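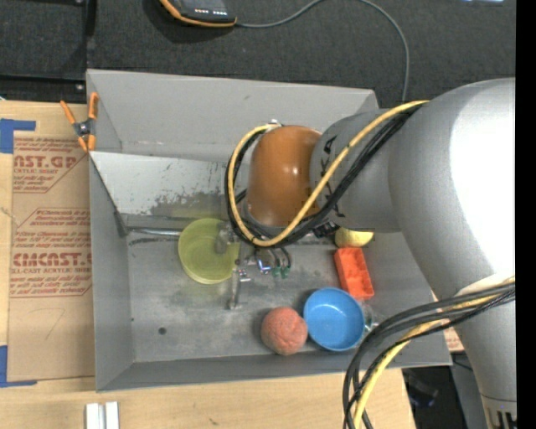

A gray bin on a light wooden tabletop, with a robot arm reaching over it.

Where Does the Lunch Go? A Study of Food Waste at Tamholm School
Student project report, 25 May 2020

Why we picked this topic

Our class had to choose something at school that we could measure ourselves. Food waste won the vote by a mile! Everybody had seen full trays being scraped out at the end of lunch, but we had no idea how much it added up to, or which foods were the worst. We also wanted to know if small changes could help without making lunch any less fun.

What we wanted to find out

How much food is thrown away in the Tamholm lunchroom in a normal school week? Which kinds of food make up most of it? And does the time you get to sit and eat make a difference?

How we did it

We collected data in February, over 2 school weeks. Before we started we read up on how other waste studies are set up, and we copied one very handy idea: sort first, weigh second. Students scraped their leftovers into separate bins for fruit, vegetables, bread and pasta, meat and fish, and everything else. Milk was poured into a bucket and weighed on its own. We subtracted the weight of each empty container (we forgot to do this on the first day and had to go back and fix the numbers).

In the first week lunch ran as usual. In the second week the kitchen served the same menu again, and our principal let us add nine minutes to the lunch period. We were so happy when that was approved – it meant we could test our third question for real.

We also handed out a short survey with questions about favorite foods, portion size and whether people felt rushed.

What we found

In the first week the lunchroom threw away 723 pounds of food and milk. We had all guessed much lower. Fruit was the biggest group, mostly whole apples and oranges, and a lot of the apples had one bite out of them or none at all. Vegetables came next. Bread and pasta did better than we thought they would, and pizza day left almost nothing behind except crusts.

The second week was lower in every group. The biggest drop was in fruit, and we think we know why: an orange takes a long time to peel, and people leave it for last. In the survey, many students wrote that they liked fruit but ran out of time. Younger students said this more often than older ones.

Milk hardly changed at all. The comments we got about milk were mainly about it being too warm by the end of the line, so that could be a separate problem.

Things that could be wrong with our results

Our scale was only accurate to the nearest half pound, so the small groups are less certain. Some students knew what the study was for and may have eaten more to look good. Attendance was also a little different between the weeks, and we didn't correct for that. If we did it again we would write down the number of trays served every day.

What we suggest

We would love to see apples and oranges served in slices. Gresier Elementary, across town, already does this, and a student group there told us by email that their fruit bins are much lighter now. We also suggest a share table for unopened items, and keeping the longer lunch if the schedule allows it.

The scraps from our second week went to the compost heap at the Flikstead community garden, where they should be ready to dig in by fall. We can't wait to see what grows there – squash, we hope!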